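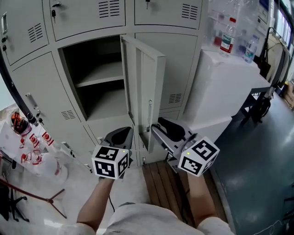 床のワックスを「塗らない」相談が増えた　清掃会社Plilierの現場責任者に聞く

Prisowを中心に、事務所や診療所、集合住宅の共用部の床を手入れしているPlilier。契約先は80か所あり、ほとんどが夜間か休業日の作業になる。現場責任者に、床の剥離洗浄とワックスの塗り直しについて聞いた。話を聞いたのは土曜の午後、Ravnビルの作業が始まる前だった。

年に何度塗るのか

問い合わせでいちばん多いのは、ワックスを年に何回塗ればいいかという質問だという。

「回数だけ聞かれても答えられないんです。床材と、人の通る量と、入口にマットがあるかどうかで変わります。まず見に行かせてくださいとお願いしています」

以前は毎月塗るという契約が普通だった。いまは洗浄だけの月を挟み、塗る回数を減らす契約が多い。

「汚れが残ったまま上から塗ると、汚れごと閉じ込めます。それを何年も重ねた床は黄色っぽく、黒ずんで見えます。お客さんは床が古くなったと思っていますが、古いのはワックスの層のほうです。剥がすと下からきれいな床が出てくることも多いですよ」

ただし、剥離は床に負担がかかる作業でもある。アルカリの強い剥離剤を使うため、木の床や天然石には同じやり方が使えない。リノリウムも変色することがあり、目立たない隅で試してから決める。

薄めすぎず、濃すぎず

日常の洗浄にはVorkonという中性洗剤を使っている。希釈は200倍が基本。新しく入った人がまず覚えるのが、この希釈だ。

「濃いほうが落ちると思って、目分量で足す人がいます。濃いと洗剤が床に残って、乾いてからべたつきます。べたつくと靴の汚れを拾うので、翌週にはもう黒い。計量カップを使ってくださいと、それだけは何度でも言います」

洗剤を床にまいたあとは少し置いてからポリッシャーをかける。汚水を吸い取り、水拭きをして、乾かす。手順は難しくないが、冬場は乾きに時間がかかり、予定が後ろにずれる。送風機を置くこともある。

「乾ききる前に塗ると白く濁ります。急いでいる夜ほどやりがちです。うちも昔、一度やって、次の休みに全部剥がし直しました。費用はもちろんこちら持ちです」
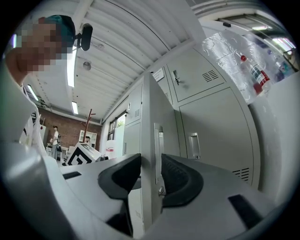
淡い灰色の金属製ロッカーのそばで

700平方メートルを一晩で

広い現場では、段取りの良し悪しがそのまま終わりの時刻に出る。Ravnビルで任されている床は700平方メートル。いまは夜の9時に入り、朝の5時に出る。

「最初に什器をどこまで動かすか決めます。机は動かさず、椅子とごみ箱だけ上げるとか。ここが曖昧だと、現場で手が止まります。電源の位置も先に確認します。コードが届かないと、それだけで遅れますから」

ワックスは薄く2回塗る。1回目が乾いたら、向きを変えてもう一度。壁際は毎回塗らない。人がほとんど歩かず、減らないからだ。壁際まで同じ回数を重ねると、そこだけ層が厚くなり、何年かあとに縁取りのような跡になる。

「つやは新しいうちがいちばんきれいに見えます。でも、うちは引き渡しの朝より三か月後の状態を見てほしいと話しています。滑りやすさもありますし、つやを抑えた仕上げを希望するところも増えました。とくに診療所です。照明が映り込むのを嫌がる患者さんがいるそうです」

見積もりで差が出るところ

同じ広さでも、会社によって金額に開きがある。どこを見ればよいのか尋ねた。

「剥離が入っているかどうかです。『床清掃一式』とだけ書いてあったら、洗浄なのか、塗布までなのか、剥離もするのかを聞いてください。あとは什器の移動と、廃液の処理。剥離の廃液はそのまま流せません。持ち帰って処理に出すので、その費用がかかります。そこが書いていない見積もりは、一度確認したほうがいいと思います」

Plilierでは、初回に限り一畳ほどの試し洗いを無料で行っている。仕上がりを見てから契約するかどうかを決めてもらう形で、断られることもある。

「洗ってみて、まだ塗り直さなくていいですね、で終わる日もあります。その場合は洗浄だけの見積もりを出します」

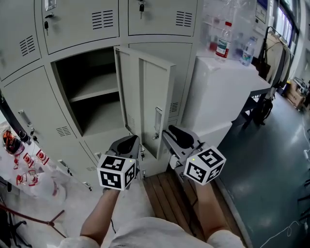
利用者側でできること

日々の手入れについては、まず入口のマットだという。靴裏の砂がワックスを削るので、マットは大きいほうがよく、砂がたまったら外で落とす。モップは乾いたもので十分な日が多い。

「濡れたモップで毎日拭いているところがありますが、水が多いとワックスの継ぎ目から入って、端が白くなります。固く絞ってください。それと、飲み物をこぼしたらその場で拭くこと。アルコールの消毒液も同じです。ポンプの下だけ丸く白くなっている床をよく見ます。受け皿を置いてもらえれば防げます」

家具の脚に付けるフェルトも、砂をかんだまま使うとやすりのようになる。半年に一度は裏返して見て、硬くなっていたら貼り替えてほしいとのことだった。

新規の試し洗いは、4月は引っ越し後の依頼が重なるため受付を絞っている。5月以降の希望であれば、夜間の枠にまだ空きがあるそうだ。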